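The long life of the village repair morning

Some time in the dead weeks after Christmas, when the decorations are back in the loft and the bank account is best not looked at, things in our house begin to break. Last year it was the toaster and the zip on my good coat within a day of each other. This year the kettle went first, and then the bedside lamp I have had since I was a student, and it was the lamp that finally got me out of the door and down the hill to Britthorpe, where the old chapel opens up once a month for anyone with something that needs mending.

I had been meaning to go for ages. You know how it is with these things — you see the poster in the bakery, you think how nice, and then you buy a new toaster because you want toast. But a lamp is a different matter when you have read half your life's books by it, and so I wrapped mine in a tea towel, put it in a bicycle basket and set off in the drizzle.

Britthorpe's repair morning began with three people and a borrowed soldering iron, and for its first winter it was mostly clocks. Now there is a queue before the doors are open. You take a paper ticket, you are given a cup of very strong tea, and you sit on a pew with your broken thing on your knees like a patient with a cat at the vet's. I was number 63, which gave me a good long while to look about and to hear the life story of a carpet sweeper from the woman next to me. It had been her mother's, and it had outlasted two houses and a flood.

What struck me was how much people wanted to talk about their things. In a shop you explain the fault and that is that. On the pews you got the whole history: the wedding present, the jumble sale, the uncle who had tried to fix it with glue and made it a great deal worse. The menders listened to all of it with enormous patience, and more than once the clue to the trouble was tucked away somewhere in the story.

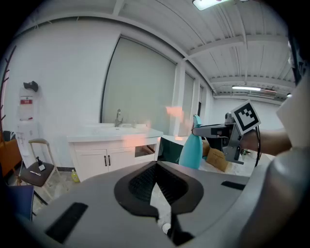 HOME & MAKING

My lamp took twenty minutes and a new bit of flex. The charge was whatever I liked to put in the tin, though the suggested sum for anything electrical is £5, and I would have paid a good deal more just for the lesson. I was made to do the last screw myself. They are quite firm about that at Britthorpe, and I went home absurdly proud of it.

Not every place does it the same way. In Skarville, along the coast, the repair morning is held above the library and leans heavily towards cloth: darning, patching, turned collars, and a wonderful long table where you can learn to put elbows back into a jumper. They keep a wall of buttons sorted by colour in old sweet jars, and you may take what you need so long as you bring some back another time. I lost an hour to the greens alone.

Both mornings owe something to a little booklet called Fisus, which has been passed from hall to hall since it was first stapled together in 2000 and is now so often photocopied that parts of it are hard to read. It has sensible pages on plugs and fuses, a very good one on sharpening scissors, and a rather stern one on when to give up. Some things are past saving, it says, and you should thank them and keep the screws.

I have thought about that a lot while clearing out the cupboard under our stairs, where the Zaidi sewing machine has been sulking since we moved in. I had it down as a lost cause. The machine weighs as much as a small child and the handwheel won't budge, but one of the Skarville menders told me over the phone that a stuck wheel is very often only old oil gone thick — a warm room, a few drops of fresh, and a bit of patience. I have given it a corner near the stove and a few drops every evening, and last night I am nearly sure it moved.

If you fancy going along, take one thing only, clean it first, and bring any odd parts in a bag. Skarville's next darning table is in April, and spaces by the window go early.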